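A morning at the Workmont open day

I'd been meaning to get to one of these for years, and when Workmont put up 11 visitor slots for 3 September 2025 I grabbed one before breakfast. It's a small robotics lab above a tile showroom (the stairs are steep, wear decent shoes), and Samira Issa met us at the top with coffee and a sheet to sign saying we'd stay behind the tape.

The first hour was mostly talk. Duygu Başaran runs the bin picking work and she's a terrific speaker - fast, funny, and very willing to tell you what broke. Her subject was the gripper crash they had in July. The arm had been working through a long overnight run, 2000 picks was the target, and well before morning it drove its fingers straight into the bin floor and tripped its own force limit. Good news, it stopped! Less good, the restart routine cleared the fault and sent it down again. And again. It hit the floor 3 times before the program gave up.

The cause was duller than I'd hoped. The bin had crept a little out of position during the run, so the heights the arm was using near the wall were wrong. Jihad Yammine, who wrote the restart routine, put his hand up and said the second and third hits were all his. I liked him for that.

Then we got to go and see the thing at work. 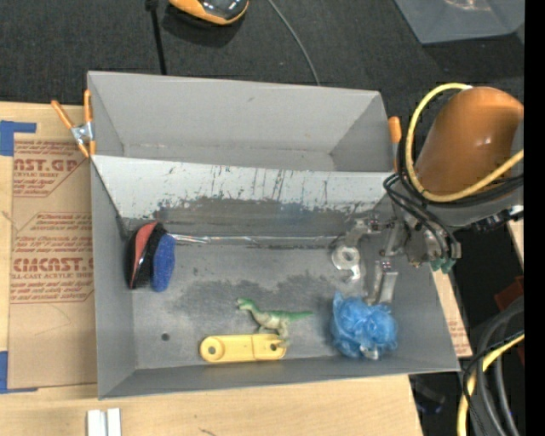 The arm over the blue bath pouf, with the dinosaur and the scrub brush still in the bin.

Soft things are the hard ones, according to Duygu. A hard plastic toy is either in your fingers or it isn't, but a pouf squashes, and the arm can go on pushing down long after it should have quit. I asked if that was what happened in July and she said no, that one was a bar, and everybody laughed except Jihad.

Since the crash a fault near the floor needs a person to walk over and press reset. Qusai Sabbagh grumbled that this makes overnight runs pretty pointless, and he and Duygu went back and forth on it in front of us for a good while. She wants a check of the bin position before every restart, he wants it every few picks. I'm with Qusai, for whatever a visitor's vote is worth.

We didn't get to see a deliberate fault, which I'd hoped for. Samira says they may do one at the next open day. Parking is behind the showroom and it fills up early, so I ended up 2 streets over.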